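Moving a Packing Station to a Robot Arm: How to Set Up the Handover

These steps come from the Staniforth packing hall in Clistport, where 3 stations changed over in November. Read them through before you set a start date.

1. List what people do at the station now. Stand with the packers for a full shift. At Staniforth, Hashini Bandara wrote down 172 separate actions, and many were missing from the job sheet: turning a label, wiping a tray, calling for more cartons.

2. Sort the list. Mark each action "arm," "person" or "either." Let the packers do the marking. Leave "either" with the person for now.

3. Run it in simulation. Load the station model and play the pick from the gripper's viewpoint as well as from above. Pause whenever the fingers come close to something and check the angle of each one. Have a packer in the room. They know which items slip.
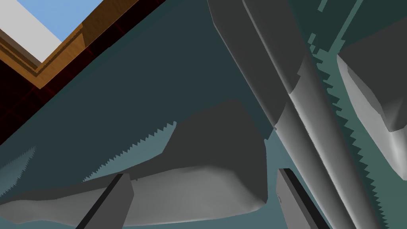
Simulator view from close to the gripper. The two dark fingers rise from the bottom, with tubular arm sections to the right.

Close views are hard to read at first. If you can't tell which surface is which, step back to the overhead view, find the fingers, and return. Jagged shadow edges come from the rendering and can be ignored.

4. Rewrite the jobs before the arm arrives. Each packer needs to know their new tasks, who they report to and whether their pay changes. Put it in writing. Two of our packers became cell operators, and Kieran Pickering moved to returns at his own request.

5. Train on stopping and clearing. Every operator practices stopping the arm, clearing a dropped item and restarting, on all shifts. Night shift gets the same hours of training as days.

6. Start slow. We held the arm to 200 picks a shift until the operators agreed to raise it. The limit is now 2000.

7. Meet every Monday at shift change. Go over the stops from the week before and move actions between the lists if needed. Elsie Haworth keeps the current list on the board by the station door.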